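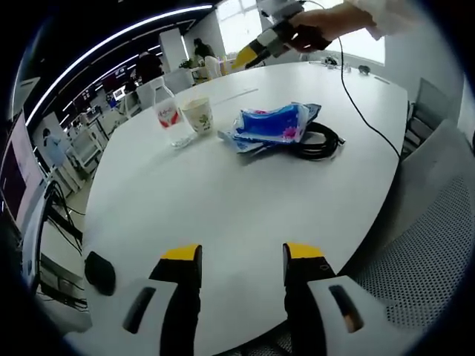 Shared Rooms Tidying Pilot, Darnby Building
Progress report to the Rastach workplace fund, second period

Status: running, on budget, results mixed

The plan you approved said that a shared table would stay clear if people had somewhere close by to put things and a short notice asking them to do it. I had doubts about the notice when we wrote the application and I have more now. The bins have done some good. I can't say the same for much else yet.

What was done

The work this period was in the Tarlow room, the one with the white oval table and the gray mesh-back chairs. We put a lidded trash can and a recycling bin inside the door, moved the small shelf closer to the table, and posted the notice at eye level. The Owino room across the hall was left as it was so that we would have something to compare with.

Checks were made at the end of bookings, before the next group came in. We have 298 usable check sheets from the two rooms together. A further batch had to be dropped when we found that one of the checkers had been ticking "clear" if the table could still be used. I mention it because the first-period figures were collected the same way, and I would not lean on them.

What gets left out

The same things, mostly. Plastic water bottles with an inch left in them, paper cups, snack packages crumpled up and left where they were opened. After food and drink comes cable. People bring a cable, use it, coil it loosely and leave the coil on the table with the next thing dropped on top. Small items collect at the far edge, where nobody sitting near the door can reach them.

Cups and wrappers are down in the Tarlow room, and I am fairly confident the bins did that. Bottles are down a little. I suspect a half-full bottle doesn't count as trash in most people's minds, so it stays where it is until the evening cleaning. Cables have not changed at all. The cable box on the shelf has been used mainly for pens.

The notice

We tried two wordings. The friendly one and the firm one did equally little. Several people who use the room every day told us they had never seen either. The original proposal gave the notice credit for half of the expected improvement, and I would ask you to stop expecting that half.

Chairs

The proposal also promised that chairs would be pushed back in after use. They aren't, and I am not sure it matters. The chairs have wide curved backs, and when they are pushed in close they make it harder to reach across and wipe the table. The cleaning crew would sooner have them pulled out. I would like to drop this measure.

Spending

Bins and liners came to $420. Moving the shelf, with new wall fixings, cost $200. The notices were printed in house. There is enough left to fit out the Owino room in the same way, but I don't want to do it before we have a longer comparison. One room that improved by a modest amount during a quiet stretch of bookings proves very little.

Problems

The end-of-booking check takes longer than planned when meetings run over, which they do. Late-afternoon bookings are therefore thin in the data, and from what the cleaners say those are the worst ones. Until that gap is filled, any overall number for the Tarlow room will look better than the room does at 6 p.m.

Next period

Checks in both rooms will continue, with at least 30 of them in the late afternoon.
The cable box moves off the shelf and onto the table. If people still ignore it there, we will take it out and say so in the final report.
The notices come down in July. I don't expect a difference, but we should look.

Decisions needed from you

Approval to drop the chair measure, and approval to hold the Owino room money until the next report.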